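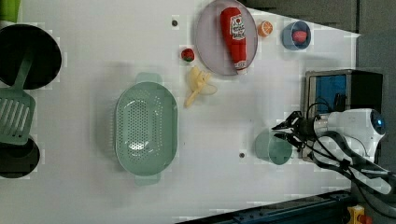 Conall Hanrahan wants the toy foods sorted by what they'd be served in, and the rest of us can argue about the peach later.

September, Killirex table, layout 5. Started 90 minutes behind plan.

Sorting rule as it stands: fruit goes to the colander, condiments stay on the plate, anything round and pink stays in the small blue dish until Da-eun rules on it. Pans and the slotted spatula are parked at the left edge and are not part of the sort.

Ketchup bottle lies on its side on the large plate. Upright it tips too easily - the base is narrower than it looks. Catalog entry 247 lists it as a standing item; needs correcting.

Banana: log it as one item, peel and all. Vangelis had been logging the peel separately.

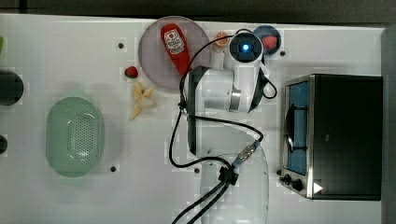
Layout 5, colander empty, bottle on large plate.

Orange half goes cut side up. Strawberry is the smallest piece and the likeliest to get lost, so it goes back in the bag first at pack-up. Still to do: wipe the table before Saturday, ask Gobnait whether Bainbridge still stocks a second colander in the same green.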